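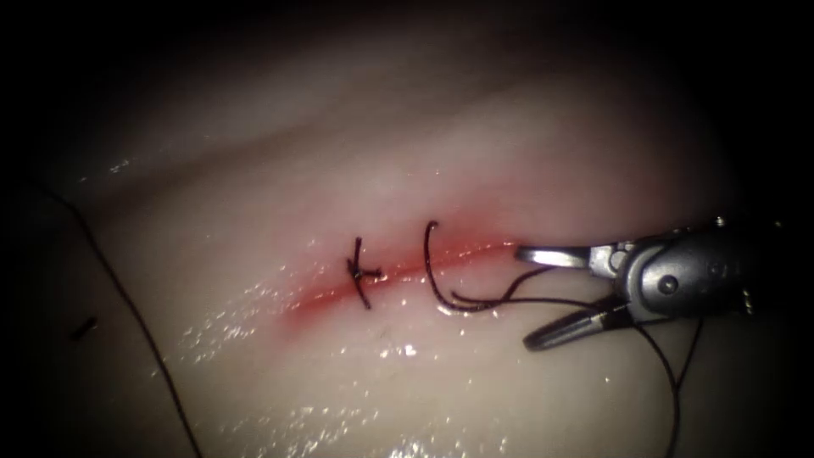 A robot tool beside two stitches. The left one is tied and the other is still an open loop.

Who makes the rules for a robot that sews?

When you fall off your bike and get a deep cut, a doctor may close it with stitches. A stitch is a loop of special thread, and the proper name for it is a suture. Today some robots can help with this work too. They have thin metal tools, and the ends of the tools can open and close like tiny pliers.

A robot with a needle must follow rules, in the same way that a car driver must follow rules on the road. Some rules are written in big documents called standards. A standard is an agreement between many people about how to do something safely. Other rules are made by the team who works with the robot every day. These are often called good practice.

At the Tondano workshop in Sallby, the team keeps its own rule book. It has 281 rules! Shaohua Tian is the engineer who looks after it. She says that children would understand most of them, and that her favourite ones are very short.

Let us look at a few.

Rule 5: Know where the point is.
A needle for stitches is curved and it is sharp at one end. Before the robot moves, the person in charge must know where the sharp end is and which way it will go.

Rule 12: Do not let go too early.
Sometimes one tool gives the needle to the other tool. The second tool must hold it well before the first tool opens. You do the same when you pass scissors to a friend — you wait until your friend has them.

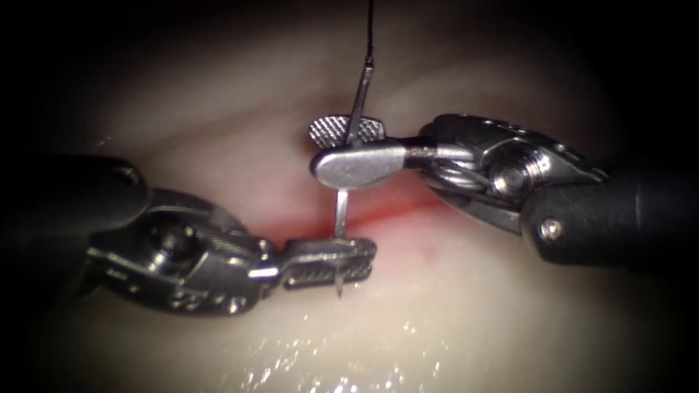 Two tools meet at one curved needle. The dark thread goes up from its top end.

Rule 40 is about pulling. If you pull a thread too softly, the cut stays open. If you pull too hard, the thread can hurt the skin or break. So the team must write down how strong a pull is allowed, and the robot may not go over this number. Have you ever tied your shoe so tight that your foot hurt? Then you know already why this rule is there. 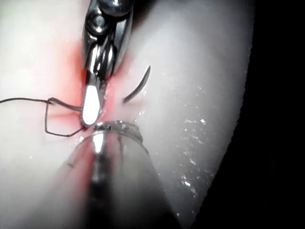

There is also a rule about looking. The people must have a clear view of the work, with enough light. If they cannot see the needle or the thread well, they stop. Stopping is always allowed, and no one has to ask for permission first. Every person on the team knows where the stop button is, even the visitors.

And who is responsible if something goes wrong? It cannot be the robot. A robot does not feel sorry and it cannot promise to do better. The rule book says that a person must always be responsible, and the name of this person is written on a paper before the work begins.

Try it yourself!
Take a shoelace and ask a friend to help. Tie a bow together, but each of you may use only one hand. Then write 2 rules that would make it easier, and try again with your rules. Did you have to change them?

Words to remember
Suture: the thread that closes a cut, or one stitch made with it.
Standard: an agreement about how to do something safely.
Good practice: the careful way of working that a team has chosen.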